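About Flaven

Flaven is a small shop-fittings and household storage business. We sell and hire out racks, stands, rails and hooks, mostly in wire, to market traders, charity shops, village halls and people who have run out of cupboard space. We began with one unit and a van and now have 14 people on the books, most of them part time.

The name is the name of the lane where the first unit stood. We moved to the Wasau estate when the roof there could no longer be patched, and we kept the name because it was already on the van.

What we sell

The current list has 2296 lines. A good part of that is small stuff: end caps, spare hooks, feet, price-ticket holders. The rest falls into rails, wall grids, counter stands and floor stands. Counter stands are what we are best known for. They take up little room, they can be carried under one arm, and a stallholder can have one filled before the first customers arrive on a Saturday.

We stock the Clitex range of wire stands in white and black, and the Panyasiri range of baskets and trays. We don't make either of them. We do repaint and straighten hire stock in our own workshop, and bent arms can be replaced on most tiered models as long as the hub is sound.

Hats, scarves and other soft goods

Soft things are harder to show than boxed ones. They slide, they fold over on themselves, and a pile on a table gets pulled about within the hour. A tiered stand with arms all the way round keeps each piece separate and lets people see it from any side. We suggest loading the lower tier first and working round the stand evenly, so the weight stays over the base. 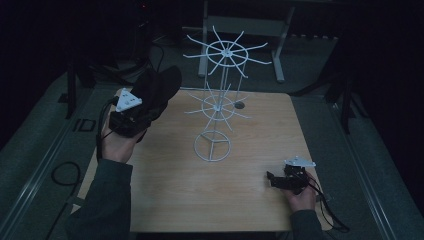 A white tiered stand on a wooden tabletop, with a black soft piece held up beside the top tier.

Stands of this type suit light goods. For heavy coats or bags, ask us about floor rails. If you are not sure, bring a few pieces of your stock to the trade counter and try them on the display models.

Hire

Hire runs by the week, with a minimum of 4 stands per order - mixed heights are fine. Please return them unwrapped, with hooks and price clips in the bag provided. We check every stand when it comes back and will ring you if anything is missing.

Visiting us

The trade counter opens at 9 on weekdays and on Saturday mornings. There is parking in front of the unit, and a loading bay at the side for vans. Orders for collection are kept by the door under the surname given when ordering. We close for stocktaking for one week in May, and hire returns due that week can be brought in the week after at no extra charge.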